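**gravley_garage:** Humanoid build update! Got both hands on Saturday, and the wrist cam is finally streaming. Fingers have silver joint housings and black tips, and I'm still fiddling with the thumb.

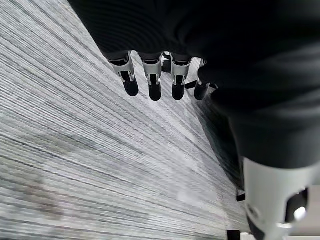 Grip tuning is what's eating my evenings. I'm at 39 on the current limit and it's still twitchy when I close all the fingers together.

**oris70:** 39 is way too low, go 70 or the thumb stalls.

**Steinar Fogh:** Don't do 70!! I cooked 2 finger motors that way. Fix your cable slack first.

**gravley_garage:** ok ok, staying at 39 for now. Head cam view for the slack question:

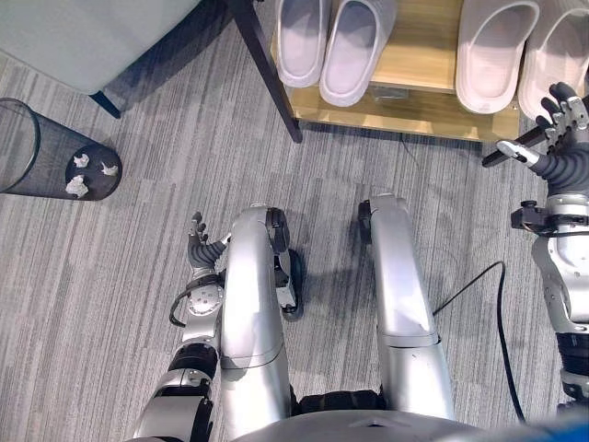 My plan is to reroute the left wrist first (easier to reach). I know, Steinar, there's a thin black cable looping around the side of it, and another one running across the carpet on the right. Sleeving is on order.

**oris70:** still say 70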